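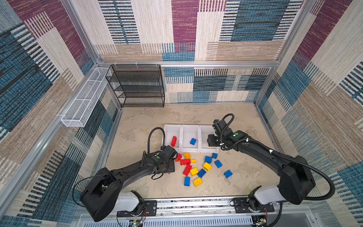
Bumier X4 - notification permission comes back after update

manolis_e
Thursday, November 11, 2021
Since the October update the Bumier launcher has regained notification access on my phone. I had revoked it under Settings > Apps > Special access. Is there a permanent way to stop this without root?

pellwort
Disable the package over adb:
pm disable-user --user 0
followed by the launcher's package name. Install another launcher first or you will have no home screen.

Kestrel34
That won't survive the next update. The updater re-enables any system package it replaces. Mine came back after 4 days.

pellwort
Mine has stayed disabled through two updates. Which region build?

Kestrel34
Huremport carrier build. Yours is presumably the open one.

D Mac Giolla
Both of you are partly right. The open build keeps the user state, the carrier build runs a first-boot script that resets it. On the carrier build use pm uninstall -k --user 0 instead. The script skips packages not installed for the user.

Kestrel34
I'd call that riskier. Etico's dialler checks for the launcher at start and crashes if it is missing.

D Mac Giolla
Only before version 15. Check yours under About.

manolis_e
Carrier build, dialler is 15. Uninstalled for user 0 and rebooted - the listener is gone from the special access page. Will report after the next update.

pellwort
Keep the adb output in case you need to reverse it with install-existing.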